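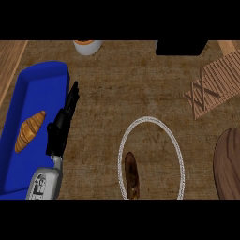 4. Setting Up Your Skasell Water Softener

Read this section all the way through before you shut off the water. The house will be without water during steps 2 through 8, so fill a pitcher or two first.

4.1 Before you start

The softener must stand on a level floor, between the main shutoff and the water heater. Leave outdoor faucets on the untreated side. You will need a grounded outlet within reach of the power cord and a floor drain or utility sink for the drain hose.

Caution: Do not install the softener where the temperature can drop below freezing. Frost damage to the resin tank is not covered by the Plallberg warranty.

4.2 Connecting the water lines

1. Set the bypass valve to BYPASS.
2. Close the main shutoff and turn off the water heater.
3. Open the lowest faucet in the house and let the pipes drain.
4. Cut the supply line. If your pipes are copper, fit the grounding clamp across the gap before going further.
5. Connect the incoming line to the port marked IN and the house line to the port marked OUT. Arrows on the valve body show the direction of flow.
6. Hand-tighten both nuts, then give each one a quarter turn with a wrench. Do not use pipe dope on the plastic threads.
7. Run the drain hose to the drain and secure it with the clip. Leave an air gap of at least 3 inches between the end of the hose and the drain.
8. Close the faucet from step 3 and open the main shutoff slowly. Check every joint for drips.

Note: If a joint drips, shut the water off again before tightening it. The nuts can crack if they are turned under pressure.

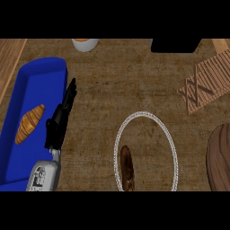 4.3 Adding salt and starting the first cycle

1. Pour two gallons of clean water into the brine tank.
2. Add salt pellets until the tank is half full. Rock salt leaves grit in the bottom of the tank and should not be used.
3. Plug in the power cord. The display shows the model code, then the time.
4. Set the time of day with the arrow keys and press ENTER.
5. Enter your water hardness. A test strip is taped inside the lid.
6. Turn the bypass valve halfway toward SERVICE. Wait until the sound of running water stops, then turn it all the way.
7. Hold REGEN until the motor starts. The first cycle takes 107 minutes.
8. When the cycle has ended, run a cold faucet until the water is clear, then turn the water heater back on.

The first water may be slightly yellow. This comes from the resin and is harmless.

Caution: Soft water contains added sodium. Anyone on a low-salt diet should drink from an untreated tap.

4.4 If the display shows an error

E1: The motor has not reached its position. Unplug the unit, wait a minute and plug it in again.
E3: The clock has lost its setting. Repeat step 4 of section 4.3.

If any other code appears, leave the valve on BYPASS and contact your dealer. Have the serial number ready from the label behind the control head.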